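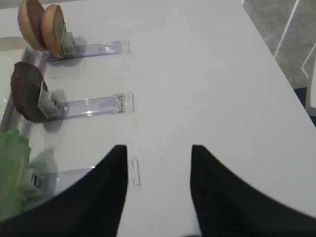

Fouad Bennani escreveu logo a perguntar se os suportes de acrílico vinham com o conjunto, porque no dele só havia comida.

Joana Loureiro
14 de outubro de 2025

Vêm, mas apenas na versão grande do hambúrguer de brincar da Trenis, que custa 349 reais. Comprei em April, perdão pela grafia da nota fiscal, e uso desde então. Os suportes mantêm o pão, a carne e a alface de pé, e fica fácil pegar cada peça pela borda. São transparentes e marcam dedo com facilidade.

As peças são bem feitas. A alface tem a borda ondulada e verde viva, o hambúrguer tem textura e o queijo é uma fatia quadrada, simples. O tomate é a peça que menos me agradou, escorrega quando fica por cima da alface.

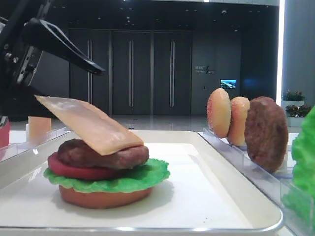 Dá para lavar tudo? As peças de comida, com água morna e sabão neutro; os suportes eu limpo só com pano úmido.

O queijo pede algum cuidado na montagem. Se entra torto, puxa a pilha para um lado, e é preciso soltá-lo bem no centro da carne,
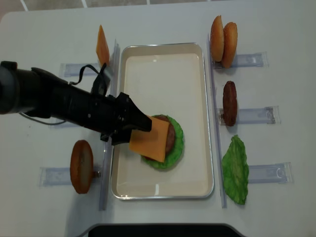

com a mão firme, antes de colocar o pão de cima. A loja Wikine vende peças avulsas, e paguei 3 reais pelo frete. Compraria de novo.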